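Trivano Quilted Mattress Pad, Fu Print

A cream quilted pad for everyday use, printed all over with the character 福 (good fortune) in green, red, blue, orange and gray. It goes over the mattress and under your sheet, or you can sleep right on it in warm weather. A white border strip with black dots and small flowers runs along the side, finished with blue-gray piping.

The print is scattered in rows, with characters in more than one color across the pad — no two corners look quite the same. It pairs easily with plain quilts and with patterned pillows.
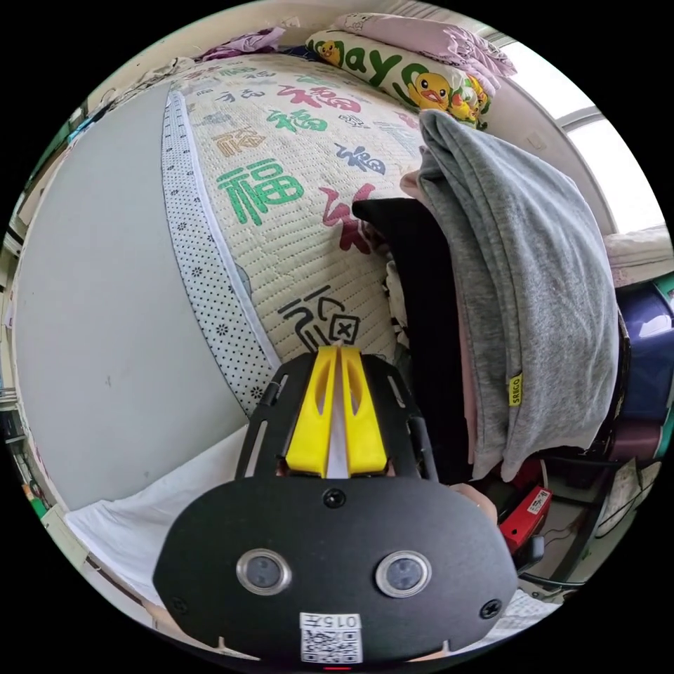

Sizes are single and double. Both fit mattresses up to 15 inches deep and stay put with an elastic band at each corner. If your mattress is deeper than that, order the strap version from our Tumness shop.

Care: machine wash cold with like colors. Wash it once before first use. Tumble dry low, or hang it over two lines so the filling dries flat. Do not bleach or iron. The double weighs roughly 85 ounces, so check the load limit on a small washer.

Cost: single $16 off when bought with any Trivano quilt. The offer runs through February and applies at checkout.

Returns are accepted on unwashed pads in the original bag. For bulk orders from guesthouses and dormitories, write to Armelle Hervieu at the Wolton warehouse with the sizes and the delivery address. Pillows and quilts are sold separately.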